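The Long Wait for a Short Bus

The 415 from Farnbridge to Zustau takes its time. It goes by way of two hospitals, a garden centre and a lay-by where the driver gets out and eats a sandwich. Twice in April I rode it end to end, and on both trips I was the only passenger who had meant to.

Pao-chu Yeh has been catching it for years. She teaches the cello in Zustau and lives at the other end, so the instrument gets the window seat and she gets the aisle. "You learn to read the weather and the brakes," she told me. She also knows which shelter leaks, and it is the new one.

The old shelters were brick, built by a council that assumed people would be waiting a while. They had benches deep enough to sleep on. Their replacements have a sloping plastic perch, designed so that you can neither sit nor stand, and a screen that says the bus is due. It said so for most of the time I was there. 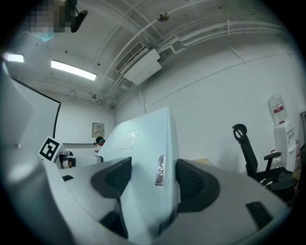
Timetables are a branch of light fiction, and Wendell Lindqvist collects them. He has 300, kept in shoeboxes under the stairs, and will happily tell you that the Farnbridge service was quicker when the road was worse. His favourite is a summer edition with a footnote promising an extra stop "if the gate is open". He once went to look for the gate. It was shut, and there was a horse leaning on it.

What I had not expected was the talk. By the second hospital a man had shown me his X-ray, held up against the window so the hedges went by behind his ribs. A girl asked the cello its name. Someone passed round mints.

There are plans to run a faster service along the bypass, missing out the lay-by and nearly everybody who uses the bus. Pao-chu has written to object. She posted the letter at the garden centre, while the driver finished his sandwich.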